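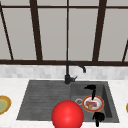
Waves were the only thing wrong with it, one reader wrote to us, but once the waves showed up in the screen there was no watching anything else. The first year had been fine. By the second summer there were two V-shaped ripples running in from the sides, and every time a camera panned across a landscape the horizon went up and down like a rope.

It is the most common complaint we get about pull-down projector screens, and it comes up far more often than lamp life, fan noise or color. Projectors have improved a great deal for the money. The screen is still a sheet of coated fabric or vinyl hanging from a roller, and it behaves like one.

Most screens sold for home use are plain vinyl, sometimes with a fiberglass layer behind it. Vinyl stretches a little when it is warm and doesn't always go back. The weight bar at the bottom pulls hardest through the middle of the sheet, and the side edges, which carry less of the load, start to curl. A sheet stored on the roller also takes on the curve of the roller. Leave it rolled through a hot July in a closed room and you may see horizontal bands the first time you pull it down.

There are three ways makers deal with this, and they differ a lot in price.

The cheapest is a heavier sheet. Moltel went this way with its manual screens a few years ago, adding a fiberglass backing and a thicker bottom bar. The result hangs flatter out of the box and is a good choice for a screen that will be down most of the time. The drawback is the spring. A heavier sheet needs a stronger one, and a strong spring will slam the bar into the housing if you let go early. Hold the handle all the way up.

The second way is tab tensioning. A cord runs down each side of the sheet through a row of small tabs and pulls the edges outward. Nearly all tab-tensioned screens are motorized, and the good ones stay flat for years. Cimix sells one in most of the usual sizes. We had the 2701 on the wall of our test room for 22 months, and in that time the cords needed adjusting once, a half turn on each side with the supplied key. The case is over 4 inches deep, so check your clearance if you want to put it behind a valance or in a ceiling pocket.

The third way is to give up on the roller and buy a fixed frame. The sheet is stretched over an aluminum frame with springs, rods or hooks and it stays there. Fixed frames are flat, simple, and usually cheaper than a tensioned screen of the same size. You do have a large white rectangle on the wall all day. In a room with one job that doesn't matter. In a living room it usually decides the question.

Lambrakis makes a fixed frame with a black velvet border that soaks up the small amount of image that spills over the edge. Assembly took two of us most of an evening. Fit the springs in the middle of each side first, then the corners, then fill in the gaps. The instructions start at one corner and work around, and when we followed them the sheet went on crooked and we had to start over.

If you already own a screen with waves, there are a few things to try before replacing it. Check that the housing is level. A small tilt will throw a diagonal crease across the sheet, and people often take it for stretching. Next, leave the screen down for two or three days with the room at a normal temperature. Roller bands often fade when you do. Side ripples are harder. Clip-on side weights help a little on small screens, and Ellis sells a set, but on the 54-inch-high sheet we tried them on they moved the ripple inward and did not remove it. Do not use an iron or a hair dryer. The coating on the front will go shiny in spots and the spots will show in every bright image.

How far the ripples bother you also depends on where the projector is. A short-throw model sits close and hits the sheet at a steep angle, and it makes even a slight wave look large. Ultra-short-throw models are worse again, and their makers generally call for a fixed or tensioned screen. A projector at the back of the room is more forgiving. We have seen a plainly wavy vinyl sheet look acceptable from a long throw, at least with movies. Spreadsheets and sports graphics, with their straight lines, gave it away.

Painted walls are a separate matter, and we will cover primers and screen paint in the next issue.

Magazine > Home Theater > Screens > Features > Feb 28, 2019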